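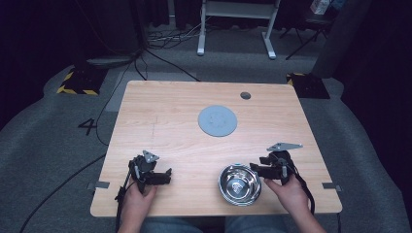

A light wooden tabletop with a small round grommet hole near its far edge

A tabletop (also table top, or simply top) is the flat upper part of a table, desk or workbench. It is the surface on which things are placed and at which people eat, write or work. The parts that hold it up, such as legs, rails, trestles or a central column, are together called the base or underframe. In many kinds of furniture the top and the base are made and sold separately.

Terms

The narrow outer face of a tabletop is its edge. The part that reaches out past the underframe is the overhang. A leaf is an extra section that makes the top larger; it may be hinged, drawn out from below, or kept elsewhere and dropped in when needed. An apron or skirt is a board fixed on its side beneath the top, usually running between the legs. It belongs to the base, although in everyday speech it is often counted as part of the top.

"Worktop" is the usual British word for the fixed surface in a kitchen. American speakers say "countertop" or "counter".

History

Early tables in much of Europe were loose boards laid across trestles. They were set up for a meal and taken down afterwards, and the word "board" in phrases such as "bed and board" goes back to this use. Tables with a fixed top and a joined frame became more common in well-off houses towards the end of the Middle Ages. Draw-leaf tables followed, and later gate-leg tables, whose hinged flaps let a large table stand in a small room.

Until the nineteenth century most tops in ordinary homes were planks of whatever timber grew nearby. Veneers, thin sheets of better wood glued over a cheaper core, had long been used on costly pieces. Machine cutting brought them within reach of more buyers. Man-made boards spread widely in the twentieth century and are now the usual core for office and school furniture.

Materials

Solid wood tops are normally made from several boards glued side by side. Oak, beech, ash, maple and pine are all used. Oak has open pores and a clear grain, and is often given an oil or wax finish. Beech is plainer and closer-grained, and is a common choice for workbenches. Pine is cheap and light but dents easily.

Plywood, chipboard and fibreboard move less than solid wood when the air becomes damp or dry. They are usually covered with veneer, laminate or paint, and their edges are hidden by a strip known as edging or lipping. Printed wood patterns are common on laminate.

Glass, stone, metal and tile are used as well. Stone resists heat but is heavy, and some kinds, marble among them, are marked by acids such as lemon juice. Glass for tables is normally toughened.

Construction

Solid wood swells and shrinks across the grain with the seasons and hardly at all along it. A wide top that is screwed down tightly may split or bow. Makers therefore fix it with buttons, slotted plates or screws in long holes, all of which hold the top down while letting it slide a little. Breadboard ends, in which a narrow board runs across each end of the top, help to keep it flat.

Corners may be square or rounded. Edges are often softened slightly with a plane or router, and a sloping cut on the underside can make a thick top look thinner.

Holes for cables

Desks made for use with computers and lamps often have one or more round holes cut near the back edge. The hole is generally lined with a plastic or metal ring called a grommet, sometimes with a cap that leaves a small gap for wires. Some larger openings hold sockets that lie level with the surface. Older desks can be fitted with a grommet using a hole saw, though chipboard and veneered tops may chip around the cut.

Size

The depth of a top is measured from front to back and its width from side to side. Dining tables are planned around the room each person needs at the edge, together with enough depth in the middle for shared dishes. Desks vary more. Small writing shelves fixed to a wall can be very shallow: the Stoditz folding shelf, made by the furniture firm Gillen, has a top 297 mm deep, and a narrower version of 245 mm was sold for use in hallways. The brackets of both are set 200 mm in from the ends.

Finishes and care

Oil soaks into the wood and leaves a soft, low shine. It has to be renewed from time to time, but small scratches can be rubbed out and oiled again without treating the whole surface. Varnish and lacquer form a skin that stands up better to spills. Once that skin is broken, water can get beneath it and leave dark or cloudy patches.

White rings on a varnished or waxed top are usually caused by heat or moisture in the finish. Dark rings have generally gone into the wood itself and may need sanding. Mats, coasters and cloths are used to guard against both. Strong sunlight also changes the colour of wood – cherry darkens, while walnut tends to grow paler – and a mat left in one place for a long time may leave its outline behind.

In her handbook Boards and Trestles, the furniture restorer Na-rae Pyo lists 7 kinds of surface damage and advises testing any cleaner on the underside first. She treats ink stains separately, as they often run deep along the grain.

Reuse

Old tops are often kept after their bases have failed. Doors, floorboards and school laboratory benches have all been turned into tabletops, and the last of these may still show tap holes and carved names. The Danladi Hall reading tables were made in this way from the benches of the former Ivico school, with the filled tap holes left showing.

See also

Desk
Trestle table
Veneer
Workbench
Worktop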